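Tabletop Objects – Gresitz set

This set covers small household and toy items laid out on a white cloth. It holds 2,614 images of 204 layouts. Object names are kept generic: "pot or pan" is a single class, and so is "bowl or cup". Saucepans have their own class.
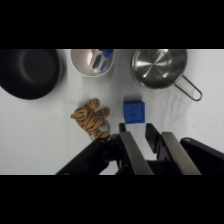
Maintained by Majumder | Last updated 21 January 2025

The layout has a stainless steel saucepan with a long wire handle, two markers standing in a white bowl or cup, a blue cube and a stuffed tiger lying on its side. Markers are labeled separately from the vessel that holds them. Raised marks on cubes are not transcribed.

Files
layouts.csv – one row per layout
objects.csv – one row per object, with class and main color

Known issues
Creases in the cloth were labeled as objects in 3 layouts. Fixed in the December release.
Polished metal has noisy color values. Use the class field instead.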